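Willia adds loose-cable storage to its Tukska range for wooden work tables

Zanevach, April. Willia has extended its Tukska range of cable storage with a set for shared wooden tables in workshops and study rooms. The set consists of 18 reusable ties, a shallow drawer insert and a sheet of write-on labels. It goes on sale this month at 39 euros.

The range is intended for tables on which charging and signal leads are left between jobs. A thin dark cable on a wooden top is easily dragged by a sleeve or trapped under equipment.

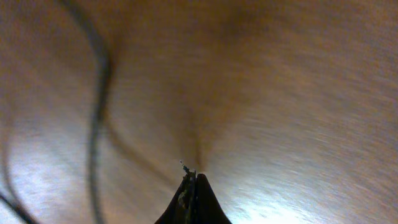 The ties are 236 mm long and close with a hook-and-loop strip. Each takes a single thin lead or a small bundle. Willia recommends a loose oval coil with the plug left outside the loop, where its type can be read without undoing the tie. Tight winding around the hand is not advised, as it puts a twist into the lead and strains the joint behind the connector.

The drawer insert measures 385 mm across and is divided lengthways. Leads are laid flat in a single layer.
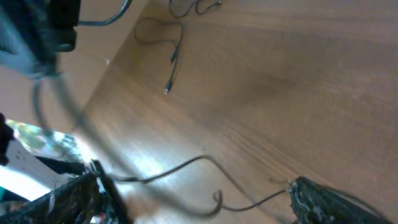
The instruction leaflet covers clearing the table as well as storing the leads. Cables are to be separated by hand from the plug end, coiled, tied and labelled before the surface is wiped. Specks of dust and small scraps should be lifted off with a dry, soft cloth drawn along the grain. On a glossy finish they show most clearly when the table is viewed at a low angle against the light.

The set was developed with Leite, a joinery workshop in Zanevach, which supplied the drawer fittings. The insert is held by friction pads and needs no screws.
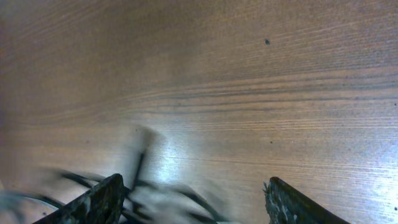 Can the ties be left on a cable while it is in use?
They can, provided the coil is loose and the cable carries only low power, such as a signal or small charging lead. Mains leads should be fully unwound before use.

Replacement ties and labels will be sold separately. The insert carries a two-year guarantee. Orders are taken through the Willia trade counter and website.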